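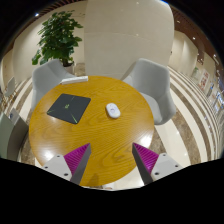
Pidby had gone eleven weeks without a goal from open play when Renu Upadhyay sent for the manager. She owned the club in the sense that the club owed her money. She did her sacking at the round wooden table, orange as a satsuma and so shiny you could see the ceiling lights in it, which meant a man could keep his eyes down and still be dazzled. Kauko Sjöberg had sat at it once before, on the day he was hired, and had been dazzled then too.

"Doolan on Saturday," she said.

"Yes."

"If we lose, we're bottom."

"We're bottom now."

"Are we?" She looked at her phone for a while. "I thought that was alphabetical."
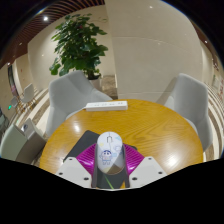 Jade Boychuk
Short fiction writer

Kauko had a plan for Doolan. He'd had a plan for the match before as well, and it had worked nicely until the referee blew for kick-off. The new one was simpler. It involved Mattes Hellwig, who kept goal and could kick a ball further than anyone in the division, though he'd never been asked to kick it at anything in particular.

"So I aim for Uthai," said Mattes.

"You aim for the area Uthai is in."

"What if he moves?"

They both looked across the training pitch at Uthai Wattanapong, centre forward, thirty-six in the programme. He was sitting on a ball.

"He won't move," said Kauko.

The trouble with Doolan was that Doolan were good. They had matching tracksuits and a sponsor, Skilent, whose name went right across the front of the shirt and a little way under each arm. Pidby's sponsor was Vonidik. It had been Vonidik for six seasons and the players still had no idea whether it was a bank or a throat spray. One of the full backs had rung the number on the hoardings and been put on hold until his lunch break ran out.

On the day it rained sideways. Doolan's ground held 1,000, and the man on the loudspeaker gave the attendance as 159, then came back on to say it was 121, as the rest had been queuing for the chip van in the car park.

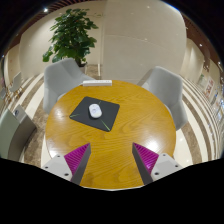
Doolan scored after nine minutes, and then again, but the second was ruled out for something the linesman had seen and wouldn't discuss. Kauko stood in his coat and made the gesture he always made, both palms pushing downwards, which his players took to mean calm down, sit deep or somebody's dog is on the pitch. At half-time he told them they were still in it. Then he went outside and stood by the bins for a bit.

Mattes began to hit his long ones after the break. The first cleared Uthai, the defence, the goal and a fence. The second came down in the centre circle at the feet of a Doolan player who seemed touched. With four minutes left he put his foot through a third and the wind, which had been against Pidby in both halves, dropped for as long as it takes to sneeze.

The ball fell out of the sky and struck Uthai on the back of the head while he was asking the referee how long was left. It looped over the keeper and went in off the post.

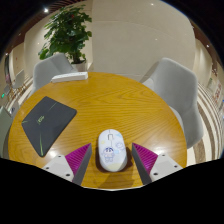

3 min read

There was a silence while all 121 of them worked out who was meant to cheer. Uthai sat down. He was given a sponge, then a hug, then a yellow card for time-wasting.

It finished one each. Kauko was on the coach home, wet to the vest, when his phone rang.

"I hear we scored," said Renu Upadhyay.

"We did."

"Was it the plan?"

He looked down the aisle. Mattes was asleep with his gloves on. Uthai was holding a bag of frozen peas to his head and telling the driver about the finish, how you've got to feel where the goal is.

"Broadly," said Kauko.

"And are we still bottom?"

"On goal difference."

"Well, that's a sort of difference," she said. "Come in and see me on Monday, I've had an idea about the throw-ins."

Search stories
Enter keyword
Go

More short fiction
The Substitute's Flask
Two Linesmen and a Wedding
Extra Time at Aunt Bea's
A Penalty in the Fog

Last updated: February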